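Brevosgate notebook, mug hanging, May 31, 2018

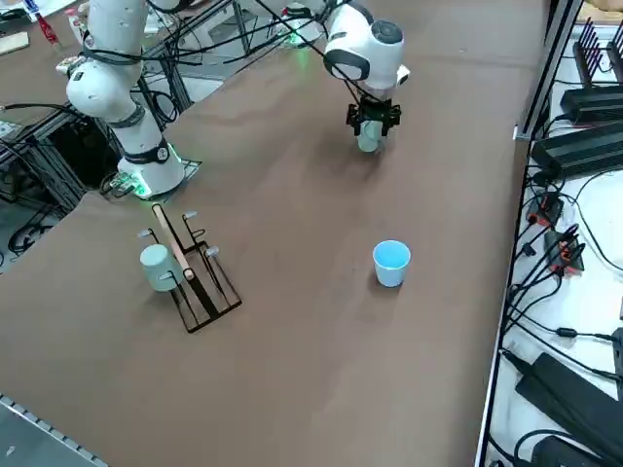
Tian's margin note on the last entry asks whether the policy has learned to hang mugs or has merely learned our rack. Fair, and annoying. So the rack now gets turned to a new angle before each trial, which the policy hates.

471 demos in the training set, every one with the rack square to the table. Fixed rack: 155 trials, very respectable, graph already made. Turned rack: 30 trials so far and I am in no hurry to make the graph. Most failures are the same — right height, right speed, goes confidently for where the peg used to be.

Retrained overnight with rotated crops. Slightly better, or I am slightly more hopeful. Andik wants 59 fresh demos at odd angles before we touch the loss again. Starting those after lunch. Pale green first, light blue held out for testing.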